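Wonell brings its Ripening Bowl to the kitchen table, with a little help from Kamura growers

21 Mar 2026

Wonell, the family-run maker of bowls and storage for the home kitchen, is delighted to announce the arrival of the Ripening Bowl, a single-fruit bowl made for anyone who has ever cut into an avocado a day too early or, worse, found one forgotten at the bottom of the fruit basket the following week. The bowl goes on sale today through the Wonell shop in Tavares and by post, and it will be followed in November by a set of three nesting sizes.

The idea is a very simple one, and we make no apology for that. Most of us keep our fruit in one big heap. Apples go in with bananas, lemons roll about on top, and the avocados work their way down to the bottom, where they get squashed on one side and stay hard as a cricket ball on the other. The Ripening Bowl gives one fruit its own place, standing up, on the worktop or the table where the household can see it and give it a gentle press in passing.

The bowl has been a long time in the making. Our founder, Osvaldo Camargo, first sketched it on the back of a seed catalogue after a summer spent with his aunt in Kamura, where avocados come into the house by the crate and every windowsill has a row of them in varying states of readiness. She kept the next one to be eaten in an old sugar bowl beside the bread, and woe betide anybody who took one from the windowsill instead.

"My aunt had a whole system and she never wrote any of it down," said Osvaldo Camargo. "You simply knew that the one in the bowl was today's, and if you ate it, you went and chose tomorrow's. I have lived in four different kitchens since then and I have never managed to run one of them half as well. When we started making bowls ourselves, I wanted that sugar bowl back, only a bit rounder and without the chip in it."

Getting to the right shape took a good deal more patience than any of us expected. The workshop made 13 versions in all, beginning with a narrow cup that held a small fruit beautifully and gripped a large one so firmly that it had to be coaxed out with a spoon. The next few were too wide, and let the fruit lie down. There was a square one, which we remain rather fond of and which now holds paper clips in the office. The final bowl is round and smooth inside, with room for a good-sized avocado and enough space left over to get your fingers in.

We then lent the bowls out. A total of 56 households in and near Tavares took one home, along with a bag of hard avocados from the Elteo market hall and a little card for making notes, and they were kind enough to tell us exactly what they thought. Several asked for a heavier base, and they have got one. A number of people put a pear in it, or a mango, and one family used theirs for a ball of wool and wouldn't hear of giving it back. The commonest remark on the cards was that people had started checking their fruit every morning while the kettle boiled, which was just what we had hoped to hear.

For those who are new to the business of ripening avocados at home, the card that comes in the box has some advice from our friends in Kamura, and we are happy to share it here as well. Keep hard fruit out of the fridge. Leave it at room temperature and away from strong sun, and if you are in a hurry put it in a paper bag with a banana overnight before moving it to the bowl. Press near the stem end with the flat of your thumb, never the tip, as a hard poke leaves a bruise that you will only discover when you cut it open. Once the fruit gives a little, eat it that day or move it to the fridge, where it should hold for another couple of days.

Colour can help too, though it needs treating with some caution, and this is where the choice of glaze came in.
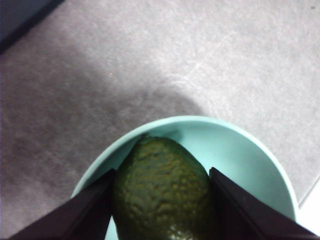
Choosing a colour for the bowl kept us talking for the best part of a winter. White looked smart on the shelf and a little chilly at breakfast, and a dark blue that everybody loved in the workshop made it surprisingly hard to see what the fruit was doing. Pale mint won in the end, and by a long way. Against it you can make out the deep olive of the skin and the lighter, yellow-green flecks on its bumps, and an avocado standing with its narrow end up still leaves a crescent of the bowl's matte inside wall on show. Bumpy-skinned kinds of the Hass sort usually darken as they ripen, so a plain, light background is a real help when you are comparing today's fruit with yesterday's. Smooth-skinned kinds often stay green right through, and for those your thumb remains the best guide.

The first run is of 1,000 bowls, all of them in mint. We are a small workshop and each batch takes its time in the kiln, so anyone who misses out on the first run is welcome to put their name down at the shop and will be sent a postcard when the second is ready. The nesting set planned for November will include a smaller bowl for limes, plums and kiwis and a larger one for a mango or a small melon, with the present bowl sitting neatly between the two.

To mark the launch there will be an open afternoon at the Tavares shop, with toast, lemons, good salt and rather a lot of avocados. There is room for 80 guests, and places can be reserved at the counter or by telephone. Children are very welcome, and there will be a table at the back where they can start an avocado stone in a jar of water and take it home with them. Please bring a jar with a lid if you have one to spare. Osvaldo will be there all afternoon and has promised to bring the original sugar bowl, chip and all.

Wonell would like to thank the stallholders of the Elteo market hall, who kept us in hard avocados through the whole of the trial and never once slipped us a ripe one, and the growers of Kamura for their advice and their very long letters. Thanks are also due to all the households who filled in their cards, including the family with the wool.

About Wonell

Wonell makes bowls, jars and lidded pots for everyday kitchens from its workshop in Tavares. The shop is on the ground floor of the same building, and visitors are welcome to look in on the workshop when the door is open. Seconds are sold from the shelf by the stairs.

Press enquiries, requests for sample bowls and reservations for the open afternoon should be addressed to Osvaldo Camargo at the Wonell shop, Tavares.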